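# The Little Bookcase at Tretgate

We've been slowly putting the reading corner back together, and I promised Radomír I would get a page up before August, so here are the beginnings of it.

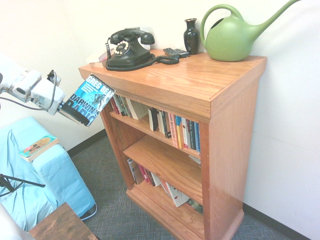
It all began with a box of 62 paperbacks that Florence Petrenko had been keeping under her stairs — science fiction mostly, with a few old cookbooks mixed in — and of course once you have a box of books you need somewhere to put them. We talked over alphabetical order for a whole evening (and two pots of tea!) before deciding that people like to browse and we should let them.

*Greg Bear's "Darwin's Radio," in the blue cover. Florence has read it twice and will gladly tell you which chapters kept her up.*

*Honey-colored wood with a good shine on it, and the old black rotary telephone up on top. The middle shelf is still bare, so if you have something you'd like to pass along, please bring it by — novels, travel books, anything you enjoyed enough to want someone else to have it.*

More pictures to come once the armchair is back from Mullard.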